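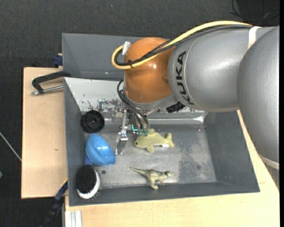 Pideo Mixed-Item Picking Cell

Model 2210 | Floor-standing | Bin to bin

Returns sorting is hard on shoulders and wrists. A brush, a bowl, a soft toy and something with a tail can all arrive in the same bin, and somebody has to lean in for every one of them. Pideo does the leaning!

The cell works from 2 bins and takes hard and soft items in any order, with no trays or dividers to load first. Changing the gripper finger takes one person and a hex key.

What changes for the crew

At Pruldale, pickers now rotate through checking, repair and repacking, and they love the variety. "I used to go home with a sore back. Now I fix things, and I've trained more than 16 people on the cell," says Ebenezer Kyei, shift lead.

In the box
Gripper with spare finger
Hose and cable set
Bin clamps
Setup guide by Kumaresan Thomas

Lead time: orders placed now ship in April
Service and parts: Skultura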